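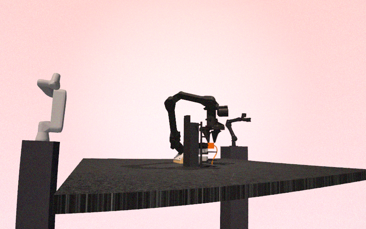
Songül Çetinkaya is often asked whether a robot can learn by watching a person just once, and her reply is that it usually needs to be shown many times, and patiently.

Before a robot can do a new job, a person must teach it. There are two common ways to do this.

The first is teaching by hand. The teacher takes hold of the robot's arm and moves it gently along the right path. Sensors in the joints record every bend and turn.

The second is teaching by remote control. The teacher stands apart from the robot and moves a controller – sometimes a small copy of the arm – and the robot follows. This method is useful when a robot is too big or too strong to be guided safely by hand.

Lessons may also take place inside a computer. The picture at the top of this page was made by a computer. It has three robot arms, one white and two black, and the large black arm is reaching over the middle of a table. A mistake in a computer world breaks nothing.

Each lesson is called a demonstration. At the Pranura learning center, pupils give a robot 33 demonstrations of one simple task. Harder tasks may need roughly 100. The robot's program then looks for what the good demonstrations have in common.

Words to know
Joint – a place where a robot arm bends or turns.
Gripper – the part that takes hold of things.

13 shares
4 comments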